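Gripper Comparison, Second Bench Session: Minutes
Meeting held 3/2/24, Ashby workshop
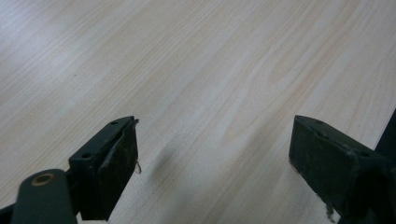 2 min read

Chair: Deividas Mets. Minutes taken in turn, so apologies for the spelling of part names.

1. Last time's actions
The Gureo fingers arrived and are on the shelf with their screws. The controller cable was swapped and we have had no dropouts this week, which got a small cheer.

2. Hand-held gripper, rubber pads
Deividas brought the current fingers up for discussion. The pads are scuffed on both sides, with frayed strands hanging off them, and the edges of the left one look like they're starting to peel. Everyone still loves how this gripper feels in the hand! The open gap gives the wrist camera a really clear view of the table between the fingers, and that was the thing we missed most when we tried the Britmont.
Agreed to trim the loose strands before the next run and fit fresh pads to one set only, so we can run old against new on the same objects.

3. Evetti vs. Britmont
Long and happy discussion. The Evetti did 400 picks and dropped 9, mostly the smooth bottle caps. The Britmont also did 400 and dropped more, but it was far better on the folded cloths (we ran those twice to be sure, and it was just as good the second time). The Evetti closes faster and is a joy to set up. The Britmont's software still needs a restart after every emergency stop.
No decision on a favorite yet. Most of us lean Evetti, with the Britmont kept around for soft things.

4. Camera settings
The pale wood tabletop comes out very bright on one side of the picture. Proposal to lock exposure for all three setups and leave the lamps alone. Carried. The gray mat idea was raised again and put off until we see what locked exposure does.

5. Actions
- Deividas: trim strands, fit new pads, label the old ones
- Deividas: write to Britmont about the restart problem
- All: bring 3 awkward objects each, nothing with liquid in it please
- Gureo fingers to be mounted first thing next session

6. Any other business
Can we show this at the September open day? Big yes from the room. Table size to be checked.

Filed under: Minutes, Robot Hands & Grippers
3 comments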